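The summer I learned to mend

My grandmother could turn a collar while listening to the football results. I got to middle age without being able to sew on a button, and when my favourite shirt went at the elbow I did what I always do and looked up the price of a new one. Then I saw a card in the window of the Tindale launderette: mending evenings, bring something broken, tea provided. So I went (with the shirt in a carrier bag, feeling very silly).
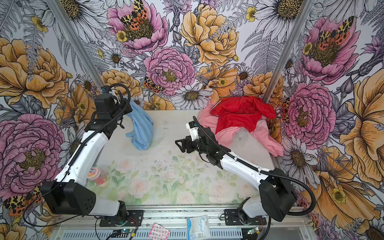 Start with the boring stitch

Brittany Friesen runs the evenings and she does not let beginners near anything fancy. You do running stitch until it stops wandering, and mine wandered for ages! She likes a short needle and a thread no longer than your forearm, and she'll come round and snip it if you cheat. I'd always used great long lengths to save threading up again, which explains a lifetime of knots.

By the second evening I was allowed a patch. I tacked it on the inside, turned the shirt the right way out and found I'd sewn the sleeve shut.
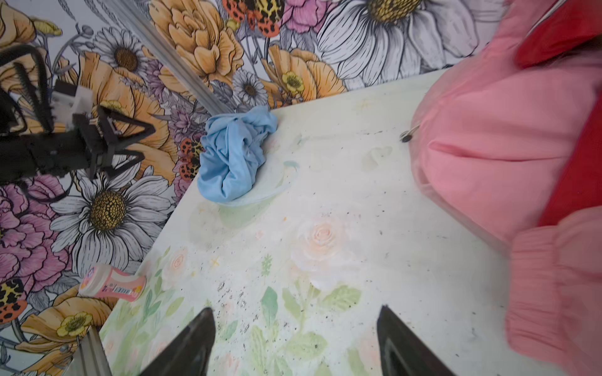
Unpicking is quite soothing once you stop being cross. Dale Beaudoin, who had been working on the same pair of cords for 3 weeks, lent me his seam ripper and told me to take out every other stitch and then pull. Off it came, lovely and clean, and I had another go with a magazine shoved up the sleeve.

Colour is where people fall out. Dale wants a mend you can't find again, and Brittany would happily put mustard wool on a navy jumper. I'm with her, mostly because I can't match thread to save my life.
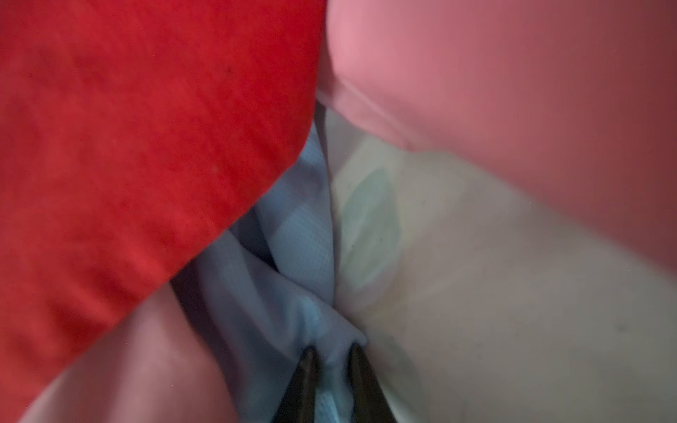

Red beside pink: a pairing for the bold.

I've since done two tea towels, a pillowcase and the lining of my winter coat, where the pocket had been swallowing bus tickets for years. The coat took me most of August, on and off, with the radio going.
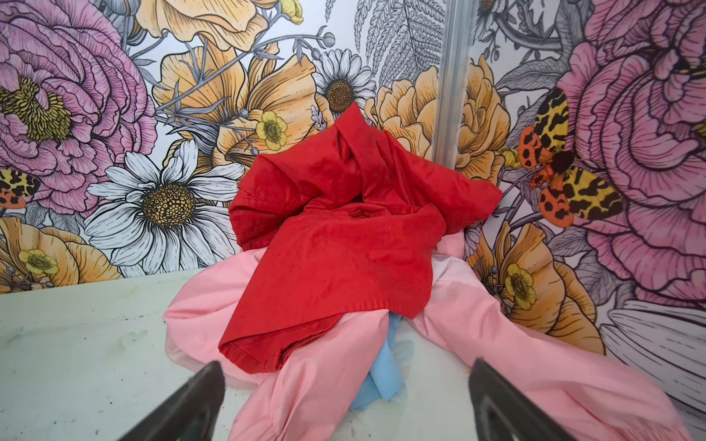 What to put in your tin

Sharp needles in a couple of sizes, small scissors you'll hide from the rest of the house, pins with big heads, and black, white and grey thread. Grey goes with more than you'd think. Add a seam ripper. I keep mine in an old shortbread tin, and the shirt is back in the wardrobe with a slightly lumpy elbow.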